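List home | Threads | Authors | Search | Previous | Next

Forkska Cat Sitters & Fosters — list archive
Subject: Re: Shy cat who won't come out for the sitter
From: Nam-gil Ra
Oct 6, 2021

> Hi all, I'm watching a gray tabby named Grollby while his family
> is away. He's been under the bed since I got here and only eats
> after I leave. Litter box is fine, water is going down. Should I
> be trying to coax him out, or is that making it worse? I go in
> twice a day and feel like such a villain every time.

Oh, you are not a villain, and please don't lose sleep over this one! Eating, drinking and using the box is what you want from a cat who has decided you don't exist. My own Ovia spent her first 22 days with me behind the washing machine (I used to slide her dinner in on a spatula), and these days she sleeps on my neck whether I like it or not.

I wouldn't coax, and I certainly wouldn't reach under there. What I do with the shy ones is go in, say hello in an ordinary voice, do the bowls and the box, and then sit on the floor with my back to the bed for a while. I bring a book, or I read my mail out loud, which the cats seem to find as dull as I do. Try to come at the same hours each day if your schedule lets you — they learn the sound of your key faster than you'd think.

Ask the family for something that smells like them, too, a pillowcase or an old sweatshirt out of the hamper, and leave it near the bed. And if he does stop eating, call them and the vet that same day. Don't wait on that, even if he looks fine otherwise.

Toys I would save for when his nose is showing. Anything with a feather on a string is good, since you can keep your hand well away from him and drag it along the floor past the bed, slowly, and away from him, never toward him. Put it up in a closet when you leave so he can't chew the string. Some cats would much rather have a bag to investigate, or a ball they can bat around inside something.
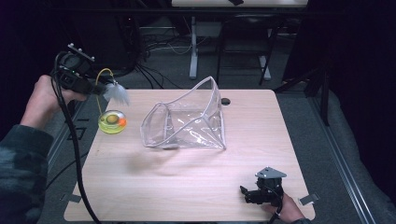 Feather on a yellow cord, a round toy with a little orange ball or bead in it, and a clear bag.

I had a pair of brothers in September, the Kordestani boys, who ignored me for five days and then came out together for the feather as if we'd been friends for years. So there's hope for your tabby yet. Write back and tell us how he's doing, would you? I'll be thinking of the two of you.

Warmly,
Nam-gil

Recent threads
Sitter notes: what do you leave on the counter?
Wet food and automatic feeders
Two cats, one carrier
Re: Pilling a cat who knows

Contact the list owner | Back to top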